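# Listening Notes: "Low Tide, Covcombe"

The new Tokley record is out this October on the Clerard label, on disc and as a download.

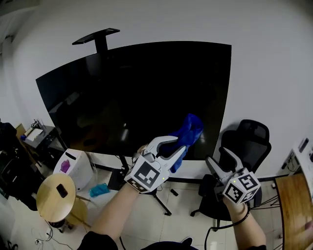 ## What it is

"Low Tide, Covcombe" is a set of 2 long pieces for solo electric guitar, bowed and struck, with no overdubs. Tokley has been a one-person project from the start, and the sleeve credits only the project name. The music sits somewhere between drone and very slow blues. There is no percussion and no voice, apart from a short hum near the end of the second piece that may be the amplifier.

The title comes from an inlet where the composer spent a winter. The liner text is short and mostly concerned with attention. It says that the player tried to hear each note to its end before starting the next one, and that most attempts failed. The attempts that failed were left out. The notes also mention a reading habit kept up over that winter, one page each morning of a book of sayings from the desert monks, read aloud and then put away. None of the sayings are quoted. The composer writes that the pieces are not settings of them and should not be heard as religious music, though listeners can do as they like.

## The first side

The first piece, "Slack Water," runs 25 minutes. It opens on a single low string, played with a bow near the bridge so that the pitch is hard to place. A second tone comes in very quietly and stays a little flat against the first. Most of what follows is the beating between those two tones as the bow pressure changes.

People who know the earlier Tokley discs will notice how much less happens here. The old records used loops, and once a loop was running the player could stop and think. Without one, the sound lasts only as long as the hand keeps moving. You can hear the arm getting tired in the last third -- the tone thins out, catches, and comes back rougher. I think this is the best part of the record.

Play it at a moderate volume. On small speakers the low string mostly disappears and you are left with the bow noise.

## The second side

"Causeway" is shorter and more conventional. It is built on plucked chords with long gaps between them, and the chords are plain ones that anybody who has played guitar for a year would know. The tuning has been dropped so far that the strings rattle. At first I took the rattle for a fault in the pressing, but the download has it too.

The gaps are uneven. Some are a couple of breaths long and some go on until you start to wonder if the track is over. The liner text says the player waited each time "until there was a reason," and leaves it at that. It works better in the evening than in the morning, at least in my house, where the morning has a refrigerator and a school bus in it.

The weak spot is the middle of this piece. A run of brighter chords comes in high up the neck, and it sounds like an idea from a different record. It passes, and the low chords return, but it takes a while to settle again. A shorter edit would have been fine.

## Sound and packaging

The disc was mastered quietly. You will need to turn it up, and you should remember to turn it down again before you put on anything else. The sleeve is gray card with the title stamped on the back. The liner text is printed on a single folded sheet in small type -- readable, but only under a good lamp.

Clerard has also put the 2 earlier Tokley albums back in print. If you are new to this music, start with the first one, which has shorter tracks and some melody. The new record asks for more patience and I would not give it to anybody as an introduction.

## Also on the label

The next Clerard title will be a Chowdhury disc, pieces for harmonium and tape. Chowdhury is a group from the same part of the coast, and they share Tokley's interest in long tones, though their music is warmer and has more going on in it. Their last release included a slow version of a hymn tune that I still play often. The label says the new one was recorded in one room with the windows open. There is no release month yet.

## Live

Tokley will play "Slack Water" complete at the Covcombe chapel hall. Doors are at 7 p.m. and the music begins at half past. There is no support act and no break, and late arrivals will be asked to wait in the porch until the piece is finished. Seats are wooden benches, so bring a cushion. The disc will be on sale at the door, cash only.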